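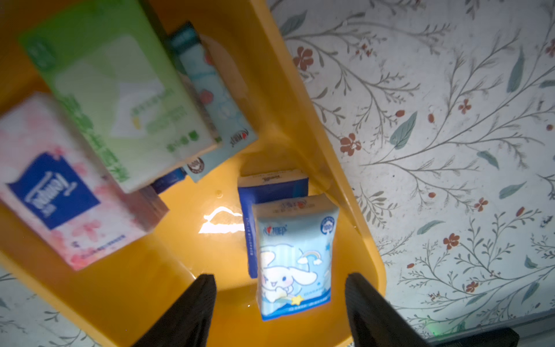

Wrist camera view: tissue packs in the yellow tray, gripper open around the center of it.

Porus Open Day Recordings

README, version 2
Last updated: Jan 14, 2024
Maintained by: Ülle Baranauskienė

Summary

This folder holds recordings made while visitors watched the two-arm booth at the Noonan workshop during the open day. The task is simple tabletop sorting. Pocket tissue packs lie on a mat, and the arms work on moving them into a yellow plastic container. Visitors stood outside the booth and could ask the operator to stop between runs, ask questions, or change how the packs were laid out.

The set is small. It was recorded to keep a record of the demonstration and to give the people who came a copy of what they saw. It can also be used for testing loaders and viewers, or as extra material next to a larger set of pick and place data. It is too small to train anything from scratch and we did not try.

What is in the folder

episodes/ has one subfolder per run, numbered from 001 to 572.
notes/ has the operator's notes as plain text, one file per block of runs.
layouts/ has a short text file for each starting layout, 17 in total.
tools/ has the scripts Wosteck wrote for playback and for checking timestamps.
CHANGES.txt lists what was fixed between versions.

Each episode folder has video from the wrist cameras and the fixed camera, the joint positions of both arms, the gripper opening, and a file called outcome.txt with a single word in it: done, partial or stopped. "Stopped" means the operator ended the run by hand. It covers a dropped pack, a visitor question in the middle of a run, and everything else. If you need to know which, look in notes/.

Setup

Both arms are mounted on one aluminum rail along the front of the booth. The walls are gray corrugated metal and the floor is a printed mat with a leaf and vine pattern. We kept the patterned mat on purpose, as plain backgrounds had made our earlier recordings look too much alike.

Office items are left in the booth along with the packs. There is a wire organizer at the back, a basket on the left wall, another hanging from the crossbar, and a pencil case on the mat. None of them are targets. They are listed in the layout files only when they were moved.

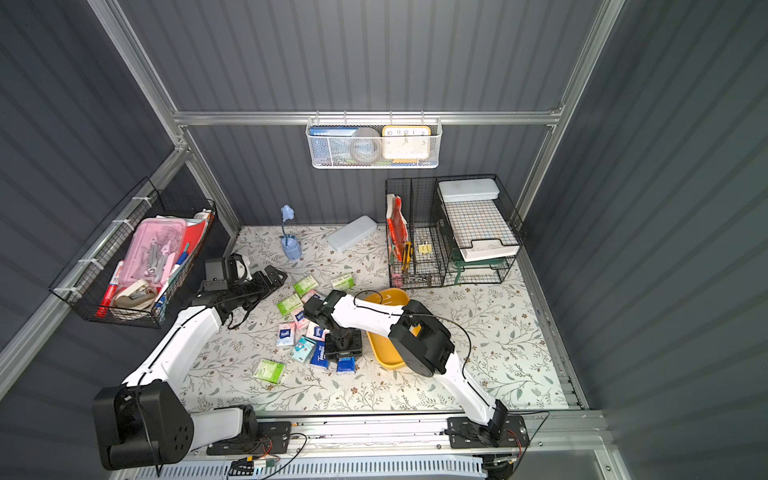 The packs come from several brands and in several colors, mostly greens, pinks and blues. Operators refer to them by color in the notes, so "the green one" may mean any of several. Where it mattered we went back and added the position, such as "green, lower left." We did not do this for every run.

Joint data and video were recorded at 60 samples per second on the Herko control box. Video files are compressed. The uncompressed versions were not kept.

How the day ran

Visitors came in small groups. Each group got a short talk at the bench, then watched a block of runs, then had time for questions. Between blocks the operator emptied the container and laid out the packs again from one of the layout files. In a few blocks the visitors did the laying out themselves. Those runs are marked "visitor" in the notes and have no matching file in layouts/.

The most common question was whether the arms were working on their own. For this set they were not. Every run was driven by an operator using a pair of leader arms on the bench outside the booth. The second most common question was why tissues. They are light, they survive being dropped, and the wrapping is shiny and soft enough to make gripping them a fair test. They also cost very little to replace.

People were interested in the wrist view, which we had up on a monitor next to the bench. Several asked to see it again with the fixed view beside it. The playback script now does this by default. Run tools/play.py with the episode number, and add --wrist-only for the old behavior.

Known problems

Glare. The yellow container reflects the overhead light. Some wrist frames have a white patch on the bottom of it.

Blur. The wrist cameras are close to the packs, and text on the wrapping often can't be read when the arm is moving. Don't rely on this set for reading labels.

Clocks. In the first block the fixed camera runs slightly behind the arms. The checking script reports the offset but does not correct it.

Overlap. Packs in the container end up on top of each other. The outcome file does not say which ones are covered.

Privacy

No sound was recorded. If you find an episode where a visitor can be recognized, please write to us with the episode number and we will take it out of the next version.

Use and sharing

The recordings may be copied and used for teaching and research. Please keep this file with them. If you publish something based on the set, name it as "Porus Open Day Recordings, version 2" so readers know which copy you had.

Next version

Another open day is planned for April. The same booth will be used, with new layouts and one file per run for visitor layouts as well. Episode numbers will carry on from the last one here. Corrections to the current notes are welcome before then and should go to Ülle at the Noonan workshop.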